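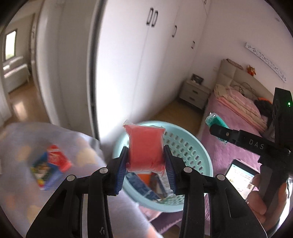

## 6 Oct 2025, sourdough starter, flour swap

Big day for jar 3! Fed all the jars at 8 with the new Prarkcombe rye (the coarse one Catriona Skinner brought back) and by lunch jar 3 had doubled and was pushing at the lid. Jar 1, still on plain white, barely moved.

- 50 g starter, 50 g flour, 50 g water, same for every jar
- water from the filter jug, room temp
- smell: jar 3 like ripe apples, really lovely. Jar 1 a bit like nail polish, needs a second feed tonight

Joon-young wants to try half rye, half white next. Yes please! I'd also like to hold one jar in the cool cupboard and see if it keeps going until December.

Flour left in the bin: 2000 g. Ga-eun, can you label the new lids before you bake on the rye?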